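**Ticket 154 - dye transfer on the folding table? Pink thing shedding?**
Status: open (sort of)
Raised by: me, table end
Cc: Myung-ja Pyo

Right, logging this properly so it stops living in my head. On the last two folds I've ended up with faint pink smudges on pale tops, and I'd like to know if it's the wash, the table or one particular garment. The load was a mixed one, washed at 30 with the Bruvmont liquid, then sorted on the brown wooden table by the off-white wall. I'd wiped the table with the Lundus spray beforehand, which may or may not matter - see below.

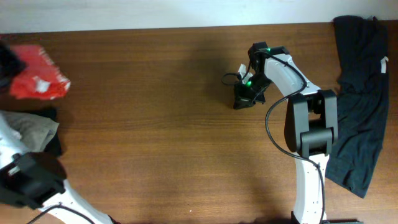
*Sorting table, clothes to either side, middle of the wood still bare.*

**What I've tried so far**

- Rubbed a damp white flannel over the bare bit of wood. Came up clean, so I don't think the table is holding any colour.
- Same flannel, but with a squirt of the Lundus. Also clean! I was quite ready to blame the Lundus, so that's a bit annoying.
- Looked through the pale tops again in daylight. The smudges are on the outsides only, mostly near the hems.
- Checked the machine drum and the door seal. Bit of fluff, no pink.

So that leaves the coral one. It's the brightest thing in the pile by a mile, and it's that soft brushed knit that picks up and drops fluff if you so much as look at it. I pulled it out and had a go at the ribbed band with the flannel, pressing hard for 8 seconds or so a go, and got the faintest blush on the third press. Nothing at all from the white lettering, which seems to be holding up fine.

I wanted to check the wash instructions but it was all bunched up, and I couldn't tell if the little white bit poking out at the end was the care tag or part of a drawstring. Will look again when it's been shaken out. 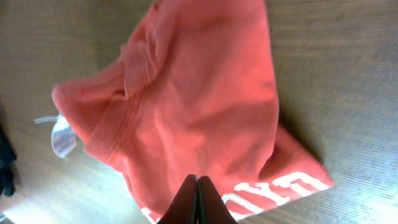 ### Next steps

1. Wash the coral one by itself, cold, with one of the Zheng colour sheets in. If the sheet comes out pink we've got our answer.
2. Redo the flannel test on the ribbing afterwards and write the result here.
3. Soak the smudged tops in the Ciltier powder for 6 hours. Please don't tumble dry them before that, it'll set the marks.
4. Myung-ja - did you have the same trouble back in February, or was that the navy towels? I can't find the old ticket.

Leaving this open till the sheet's been through.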